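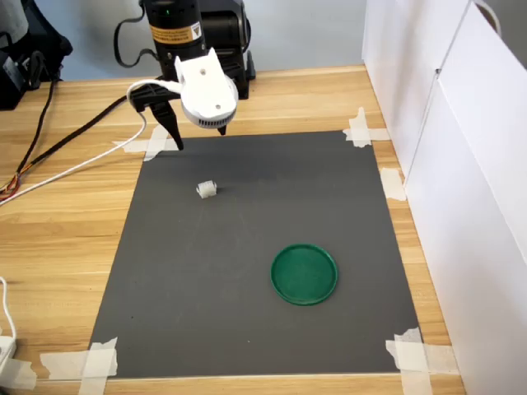

Skivari Bench Cell Safety Kit

For small robot arms on desks and workbenches

Product code: SK-200
Price: 1,974 without VAT, delivery included
Delivery time: 18 working days

Many arms today are small enough to stand on an ordinary desk, and people treat them like a printer or a lamp. The rules do not make this difference. If the arm can move by itself near a person, somebody must make a risk assessment, write it down and keep it up to date. The kit gives you the papers and the parts to do this properly for one work place.

What is in the box

Risk assessment workbook, 200 pages, with forms to fill in
Emergency stop button with 3 m cable
Enabling switch for teaching by hand
Set of warning labels, English and Icelandic
Floor and table marking tape, two rolls
Cable clips and sleeves
Force gauge for fingers and grippers, on loan for 18 days

Good practice which the workbook asks for

Mark the work area on the table and fix the mat or tray so it cannot slide. Tape is accepted for a trial set-up. For daily use we recommend screws or a frame.

Lead gripper cables away from the area where the arm picks and places. Leave enough slack for the full turn of the wrist, and check this at slow speed before the first program.

The warning label of the arm manufacturer must stay readable. Do not cover it with cable ties or sleeves.

A gripper that you have printed or changed yourself is a new part of the machine. Pointed fingers must be assessed on their own, also when the arm itself is sold as collaborative – this is the point most often missing when we read customers' files.

Panels beside the desk can limit reach from the side, but only if they are fixed and the arm cannot push them over.

Write down which objects the arm handles. A new object means a new line in the form, even if it is light.

Support

Noeline Kingi answers questions about the workbook by e-mail, normally the same day if you write before 14:00. Review of a finished file by Brynhildur Ketilsson costs 1,000 per cell and is ordered separately.

The kit does not replace the manual of your arm, and it is not a certificate.

Related products: Semeck light curtain, Dallura table frame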